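How do I get felted cushion covers looking smooth again?
Asked by Laimutė Jõgi, Drestonside

I have 2 square cushions in a blue felt-type fabric. The lower edge looks creased and the corners look baggy. The label has worn off.
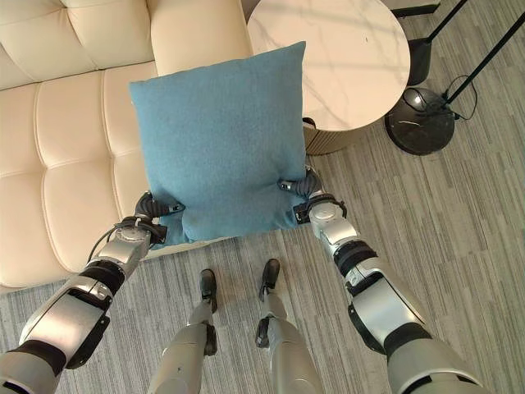 I don't want to put them in the machine if it will shrink them. Would steaming do it?

2 answers

Elīna Raudsepp
Steam is fine if you keep the iron off the fabric. Take the pad out first, then leave the cover flat overnight. For baggy corners, buy a pad 2 inches bigger than the cover.

Mockus
just sit on the other side of it, mine went back by Thursday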